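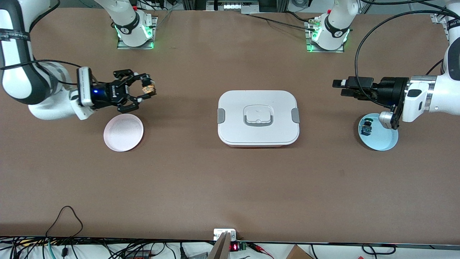
Two robot arms over a brown tabletop, with a white food container between them.

Casten patch adds rollback netcode

18 February 2018

Pesum has released version 2 of its fighting game Casten. The patch replaces delay-based netcode with rollback and lets players set input delay from zero to six frames. Ranked lobbies now hold 10 players. Throw damage is down 20 percent for all characters. Replays saved in January or earlier will not load in the new version.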